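Atelier vélo : du nouveau sur les câbles

Les câbles de dérailleur Konell sont de retour en stock, en 2 longueurs. Ils se montent sur les transmissions à 10 vitesses. Avant la pose, coupez la gaine bien droit et ébavurez l'embout.

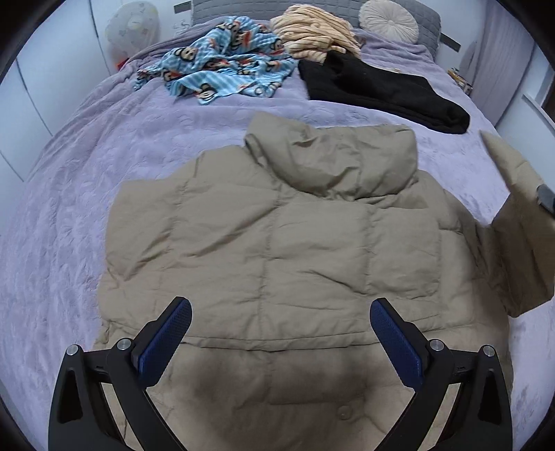 Veste matelassée beige kaki, posée à plat.

Pour le réglage, passez sur le plus petit pignon, tendez le câble à la main, puis serrez la vis. La molette Tulorer se tourne par quarts de tour. Si la chaîne hésite encore à monter, contrôlez la patte de dérailleur.
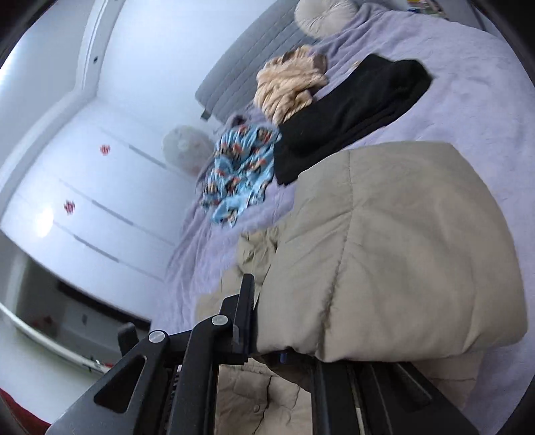 Le tissu beige et sa longue couture.

Le lot de 4 embouts Camavitz est vendu séparément. Commandes au comptoir jusqu'à fin janvier.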